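Cavholm Bead Cord, 186 m reel

Waxed cotton cord for people who thread small things onto string and have made their peace with it. Wound for us by Nuvska, who also do the fishing line, and it shows in the knots: tie one and it stays tied, including the one you didn't mean.

Thickness: 1 mm, or near enough for beads
Colours: black, oatmeal, a brown the mill insists is "fig"
Finish: light wax, no smell to speak of

Will it fit my beads?
If the hole takes a darning needle, yes. Seed beads want the Quintana thread, listed separately and easier to lose. Cut the end at a slant and pinch it hard before you start. Licking it does nothing, though we all still do it.

How far does a reel go?
A bracelet uses roughly 3 spans of your hand once you allow for knots and changes of heart. Charms, bag danglers and zip pulls take much less. Italo Rizzi in our packing room is on the same reel he opened in October and has run out of relatives to give things to.

Finished pieces are best laid flat overnight before you trim the tails, so the knots can settle.
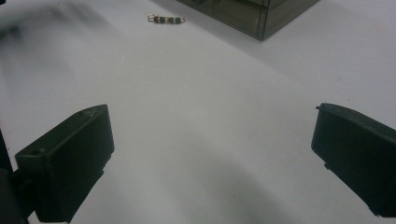 Delivery and returns
Posted within seven days. Unopened reels can come back. Opened ones are yours, and so is the tangle.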